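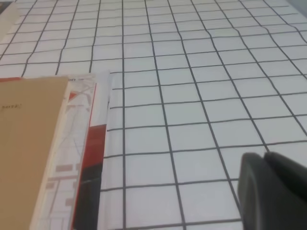
Open positions: Software and Research

Software Engineer, Manipulation Planning and Perception (2 positions)

Posted February 4, 2022
Location: Paltdale
Start: May, or by agreement
Reference: 247

Atard develops software for robot arms that handle flat goods: folders, envelopes, booklets, thin boxes. Our customers are archives and mail rooms, where the objects are changing every day and it is not possible to teach each one by hand. For our team in Paltdale we are looking for two engineers who like to write code in the morning and to see it running on an arm in the afternoon.

What we are working on

Our planning library is called Kimaro. It takes a list of grasp candidates, checks them against the arm and the table, and gives back a path the controller can follow. It is written in C++ with a Python interface. The perception part, Skorneck, works with the wrist camera. It estimates the plane of the table, finds the borders of each object and decides which sheet or cover is on top. This last question is harder than it sounds. When a brown folder lies over a printed booklet, the strong lines in the print can look to the software like the edge of paper, and the planner then receives a grasp in the middle of a page.

The first position is mainly in Kimaro. You will improve the approach motions close to the table, where at present we are too slow, and you will write the recovery behavior for a failed grasp. The second position is mainly in Skorneck. You will take over the calibration between camera and gripper and the evaluation tools, which have grown without much order and need a person who enjoys to clean them up.

Both colleagues will share the work at the test table. We use a printed grid as the work surface, and the plane estimate must stay good also when the sheet is not perfectly flat.

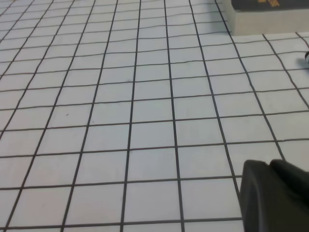
A large part of the daily work is to look at wrist camera recordings and to find out why the estimate has moved by some millimeters between one view and the next. Please apply only if you have patience for this. We write the result of each investigation in a short note, so that the next person does not begin again from zero.

What you should bring

- A degree in computer science, robotics, mathematics or a similar field, or equal experience from work
- Good C++ or very good Python, and the will to learn the other one
- For the Kimaro position: experience with motion planning, collision checking or real-time control
- For the Skorneck position: solid knowledge of camera geometry and hand-eye calibration
- English for daily work. Many of us are not native speakers, so please do not worry about small mistakes

Experience with ROS is useful but not required.

What we offer

A permanent contract, full time or 80 percent. You can work from home 2 days per week when you have no tests planned. Each engineer can use the test table without booking for short trials; longer runs are entered in the team calendar. We pay one conference visit per year.

How to apply

Please send your CV and one page about a piece of software you have written and what you would change in it today. Code samples are welcome, certificates are not needed at this step. Address your application to Engelbert Mösli, head of software, and write the reference and the position you prefer in the subject line. If you are interested in both, please say so.

The first talk is by video. After it we invite you to Paltdale for half a day, where you will work together with us on a small task at the arm. Travel costs are paid by Atard.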